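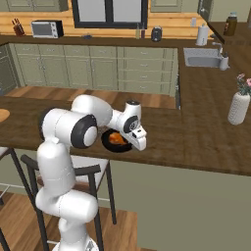 Grease travels farther than you think, and a kitchen arm gives it plenty of places to settle. I look after one at home, and most of what goes wrong with it is the same stuff that goes wrong with a range hood, only with more joints. Start at the gripper end. When the fingers spend their day pointing down beside a frying pan, they get first pick of whatever comes out of it. Park the arm away from the stove, hit the stop button, and wipe each finger with a cloth barely damp with dish soap. Never spray. Spray finds the seams.

Next, the finger pads. Ours came from Zoven and were sold as good for 1,000 grips, a number I assume was reached by gripping something clean. Change them when they go shiny. The two tiny screws on each one will head straight for the floor, so put a towel down first. If you skip the towel, you will own a flashlight and a grudge.

Wipe the round joint caps too, and look for a dark line of oil along the edge. A little haze is kitchen grease and comes off. A line that is back by morning is a seal, and a seal means calling for service. Halima Oyelaran at Scanlon did ours in almost six hours, including lunch. 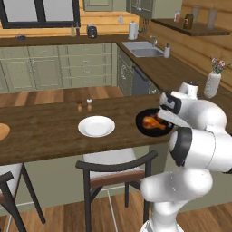

After any pad change, reset the grip force. New pads are thicker and the arm has no idea. I practice with an old skillet and 200 grams of dry rice, lifting it by the rim over a folded towel. If the pan tips, go up one step. If the rim squeaks, go down one. Do not practice with dinner. I have, and the dog now attends every calibration.

Base bolts last, with the power off at the wall. Snug them in March and again in the fall, and put a dab of nail polish across each bolt head and onto the base. If the polish cracks, something moved. Mine is coral because that was the bottle with the lid off.

Keep the old pads in a jar - you will want them the night the new ones don't fit.

323 shares | Andham Home Notes | Contact | Copyright | Back to top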